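Harside packing site moves letter sets to two-armed robot stations
July
By Hường Chu, Staff Communications

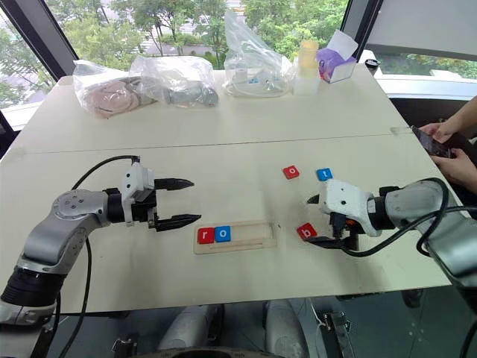

Page last changed: July, 15:14

Pevik has begun moving part of the work at its Harside educational goods site to two-armed robot stations, the company has confirmed. The change affects the letter sets line, where staff have until now placed small lettered tiles into wooden trays by hand before the sets are checked and boxed.

The first tasks given to the stations are short words. In the one at hand, the left arm works with an open gripper beside a tray in which a red "r" and a blue "o" already sit side by side. Three further tiles lie on the table, among them a red "b" under the fingers of the right arm.

Harside employs 179 people, of whom 15 work on the letter sets line. Pevik has stated that no post on the line will be removed as a result of the change, and that the undertaking will be reviewed with staff representatives after the first year. Four members of the line have been given the new role of station operator, with training provided on site by Brokow, the firm responsible for installing the equipment.

Operators prepare the trays, set out the tiles, start each task and decide whether a finished tray may go forward. They also record every stop and the reason for it. Under the previous arrangement, staff on the line filled trays for the whole of a shift, with a change of position at each break. The company's occupational health adviser had raised concerns about wrist and shoulder strain in two successive annual reports.

"The work has become quieter and there is more of it to think about," said Montserrat Robles, who joined the line nine years ago and is now a station operator. "I used to go home with sore hands. Now I am more likely to go home tired from watching closely. I would like the breaks to be looked at again with that in mind."

Pevik has agreed to examine the point. A revised break pattern for operators will be tried in the coming months, and those who prefer to return to hand filling may do so on request.

Pay was the subject of longer discussion. Station operators have been placed one grade above their former position for the length of the trial, and the higher grade will be confirmed once the training record is complete. Staff who remain on hand filling keep their present grade. Representatives had asked for a single grade across the line, and the matter remains open.

Longer words, sets with accented letters and all orders for the Phùng range will continue to be filled by hand. The Phùng trays are made to a closer fit, and the company does not intend to transfer them until operators are satisfied with the handling of the standard trays. The final check before boxing also stays with the existing team, whose duties are unchanged.

Staff from other lines may visit the stations during the afternoon shift by arrangement with their supervisor. Questions about training places should be sent to the site office. A second group of operators will be chosen after the summer closure, and applications will be open to all permanent employees at Harside, including those on part-time hours.

314 views | 15 shares | 4 comments

Related items
Summer closure: dates for Harside staff
Phùng range: new trays arrive in stores
Occupational health drop-in moves to the ground floor
Brokow training places: how to apply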